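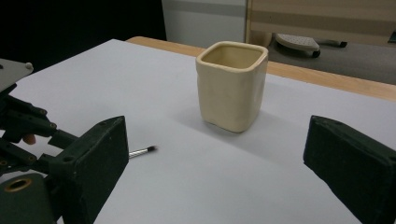 Hodonura 자동화연구회 장비평가팀

손에 쥐고 쓰는 그리퍼 Gulline 사용 후기

2021년 4월 Motunach 공개 시연회에 다녀왔다. 오전은 발표였고 오후에는 참가자가 장비를 직접 잡아 볼 수 있었다. 우리 팀은 손으로 조작하는 그리퍼 Gulline만 집중해서 써 봤다. 배정 시간은 20분이었다.

과제는 탁자 위의 크림색 사각 도자기 컵을 집어 옮기는 것이었다. 컵은 벽면이 고르지 않고 군데군데 살짝 들어가 있어서 어느 면을 잡을지부터 정해야 했다. 짙은 녹색 손가락 두 개는 안쪽 면이 평평하고 폭이 넓다. 모서리 쪽보다 면 가운데를 잡을 때 안정감이 있었다.

조작은 금방 익는다. 연결부를 손가락으로 눌러 움직이는데, 힘을 주는 만큼 손에 느낌이 온다. 벌어지는 폭도 이 정도 컵에는 넉넉했다. 담당자 설명으로는 시연회 준비를 시작한 1월부터 모은 조작 기록이 2000건에 가깝다고 한다.

아쉬운 점은 두 가지다. 손가락이 두툼해서 물건 바로 옆에 다른 것이 있으면 넣기 어렵다. 그리고 오래 들고 있으면 손목이 뻐근하다. 옆자리의 Cheema는 더 가벼웠지만 쥐는 힘이 약해서 컵 옮기기에는 Gulline이 나았다.

대여 신청은 현장에서만 받았고 우리 접수 번호는 183번이다. 차례가 오면 손잡이가 얇은 물건으로 다시 써 볼 생각이다.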